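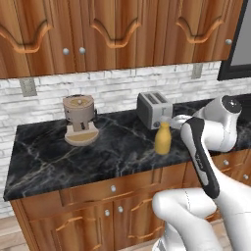

Figure 3. Upper cabinet doors with arched raised molding above a backsplash of stacked-stone tile. Rendered view.

4. Grease retention on profiled kitchen surfaces

4.1 Surface types

Section 3 treated flat surfaces only. Most of the upper cabinet doors in the Hinojosa housing survey were not flat. They carried a raised or routed profile of some kind, and in many of the same kitchens the wall behind the counter was finished in a tile with an uneven face. Figure 3 shows a combination of the two. Both types hold cooking grease differently from a flat panel, and the wipe test used in Section 3 gives low readings on both when it is applied without changes.

Three surface groups are used in what follows. Group A is wood door stock with a flat face. Group B is the same stock with a raised molding across the upper part of the panel. Group C is stone-look wall tile with staggered courses and blocks of unequal depth. All wood samples were coated with Plitum, a clear water-based finish, applied in two coats with light sanding between them. Tile samples were left unsealed in the first series and sealed in the second. Grout was not used on the Group C samples, as stacked-stone products are commonly set with tight joints.

4.2 Soiling procedure

Samples were mounted upright in a closed cabinet above a heated pan of vegetable oil and water. Door samples hung at the height of an upper cabinet and tile samples stood lower and farther back, so that each group met the vapor at the angle it would meet in use. A full run lasted 400 minutes, split into eight equal periods with the lid raised between them. Samples then rested overnight at room temperature. The rest period matters. Fresh deposits came off all three groups with a dry cloth and gave no useful separation between them, while rested deposits had begun to thicken and behaved more like the film found on surfaces in occupied homes.

The position of a sample in the cabinet had a clear effect in early trials. Samples near the door seal collected less grease than those at the center. Positions were therefore rotated after each period, following a fixed table drawn up before the first run. Data from the trials made before rotation was adopted are not included.

4.3 Cleaning and measurement

Cleaning was done with a weighted cotton pad drawn across the sample by hand along a guide rail. The load on the pad was 1,220 grams for every pass. The pad was dampened with Gritus, a mild alkaline kitchen cleaner, diluted as directed on its label. Each sample received one pass, was weighed, and then received two more.

Weighing was adequate for Groups A and B. For Group C it was not, as unsealed tile took up water from the pad and gained mass during cleaning. Residue on tile was instead recovered by solvent rinse and weighed after the solvent had been driven off. The rinse was carried out by Flasent on coded samples. The two methods were compared on a set of Group A panels, where they agreed within the error of the balance, and no correction was applied.

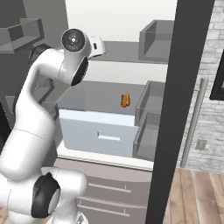
A further difficulty arose with Group B. On a molded panel the pad rides on the high points and does not reach the foot of the curve, where the deposit is thickest. Whole-panel mass hides this. A panel may lose most of its grease and still look dirty, with a dark line left along the lower side of the molding. To record the effect, each Group B panel was divided into a field zone and a profile zone, and the two were wiped down and weighed separately at the end of the run. The boundary was set at the point where the molding first rises from the field.

4.4 Results

Group A gave up nearly all of its deposit by the third pass. Field zones in Group B behaved the same way, as would be expected from identical stock and finish. Profile zones did not. The first pass removed a fair amount from the crest of the molding, and later passes removed little more. Repeating the test with a softer pad improved contact at the foot of the curve but left a thin smear on the crest, so that total residue was almost unchanged.

Unsealed tile kept the largest share of its deposit. Sealing lowered the amount retained but did not bring it down to the level of the profile zones. Most of the remaining grease lay on the upper ledges of the deeper blocks, where it had settled and could not be reached by a pad moving across the wall. Short vertical strokes with a brush cleared these ledges in a side trial by Cuautle, though the trial was small and brush pressure was not controlled.

Finish wear was checked by repeating the cleaning step for 1,000 cycles on clean Group A and Group B panels. Slight loss of gloss was seen on the crest of the molding and none on flat areas. The loss was visible only at a low angle under a lamp.

4.5 Limits of the test

A single oil was used, and the deposits contained no flour, sugar or dust. Dust in particular is likely to raise retention on ledges. Air movement in the cabinet was also lower than in a kitchen with a working exhaust fan. Palacios has suggested adding a measured dose of household dust in the last soiling period, and panels for that series were cut in May. The pad load is high for light daily wiping and should be read as firm cleaning. Door edges and the areas next to knobs, where hand oils add to the film, were left out of the present work and are taken up in Section 5.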